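Sestard Campus Newsletter
Facilities and Grounds
06/02/2019

Overnight Electricity Use in the Haldane Building: Findings and New Procedures

The Facilities Office has completed its review of overnight electricity use in the Haldane Building. The review was requested after the winter utility statements showed that demand between midnight and 5 a.m. remained well above the level expected for a building with no night classes and only a small number of evening staff. Occupants of the building are asked to read this notice and to pass it on to colleagues who do not receive the newsletter.

The survey was carried out in February. Staff visited 142 rooms after the close of the working day and recorded each item of equipment that had been left on. Lighting was recorded separately. The final list contained 258 items, among them desktop computers, monitors, laminators, space heaters, printers, chargers, and a paper shredder in a storage closet on the second floor that had not been used for several years. Refrigerators, network equipment, and safety systems were left out of the list and are not affected by anything in this notice.

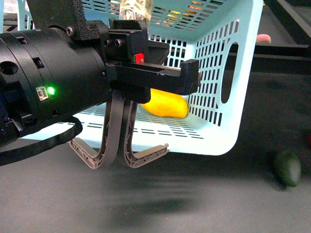
Equipment left in standby accounted for the largest share of the list. Many items in this group had been turned off at the front panel by occupants who believed, quite reasonably, that no further step was needed. A power supply may nonetheless continue to draw current for as long as it is connected to the wall. Indicator lights are a useful guide. The small green light on the side of the black arm in the photograph is typical of the kind that staff looked for, and occupants are encouraged to look for similar lights in their own rooms before leaving at the end of the day. A dark panel should not be taken as proof that an item is disconnected.

Space heaters deserve separate mention. Personal heaters are permitted in the Haldane Building only where the Facilities Office has given written approval, and approval is normally limited to rooms on the north side. The survey found heaters in a number of rooms for which no approval is on file. Occupants who find their rooms too cold should report the matter through the maintenance desk so that the radiator valves can be checked. Several complaints received over the winter were resolved in this way, in two cases by moving a bookcase that stood against the radiator.

Switched power strips will be issued to offices and workrooms over the summer. The first delivery consists of 50 strips, which will go to the rooms with the largest number of items on the survey list. Each strip has a single switch at one end and should be placed where it can be reached without moving furniture. Strips must not be plugged into one another, and heaters must not be connected to them in any circumstances.

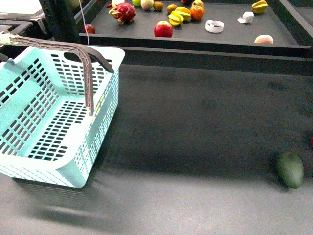
Departments that already own strips of their own may continue to use them, provided that the cord and plug are in good condition. The building electrician will inspect them during the regular summer round and will place a dated label on the underside. Strips that do not pass will be removed, and a replacement will be provided at no charge to the department. Extension cords used as permanent wiring will also be removed. Where a room does not have enough outlets for ordinary use, the department should submit a request for additional outlets. Such requests are reviewed at the start of each term, and work in occupied rooms is scheduled between terms wherever possible.

The new meters are now in operation on all four floors. They are read by the Dultodix system, which replaced the manual readings formerly taken in the basement, and they allow overnight use to be reported by floor. During the trial period on the third floor, overnight use fell by 27 percent compared with the same weeks of the year before. The trial relied mainly on printed reminders beside the doors and on an agreement among departments as to who would check the shared rooms last. The Facilities Office is grateful to the third-floor departments for their patience, in particular during the week in which the meter had to be taken out and refitted.
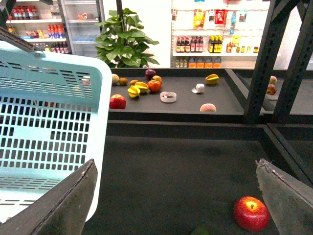

It is not expected that every floor will achieve the same reduction. The first floor contains the mail room and the main kitchen, where some equipment must run at all hours, and the fourth floor has older ventilation units that cannot be shut down overnight without affecting the floors beneath. These units are due for replacement under the Brorkia capital plan, although no start date has been set. Until then, the fourth floor will be measured against its own past use and will not be compared with the others.

Monthly figures for each floor will be posted on the notice board by the east stairs. Departments may also request their figures in electronic form from the maintenance desk. Individual rooms are not metered, and no record of room-level use will be kept. The list made in February will be discarded once the power strips have been handed out.

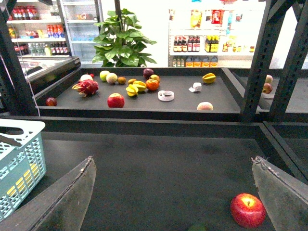
Responsibilities in Shared Rooms

Each shared workroom, kitchen, and meeting room is to have a named department responsible for it. The name will be shown on a card inside the door. The responsible department should see that kettles, coffee makers, projectors, and display screens are switched off at the wall by the end of the day, and that any faulty switch or outlet is reported promptly. Where two departments share a room equally, they may alternate by term — the card should then show both names.

Departments that have not yet confirmed their shared rooms should do so with the maintenance desk in the Haldane lobby before the summer term begins.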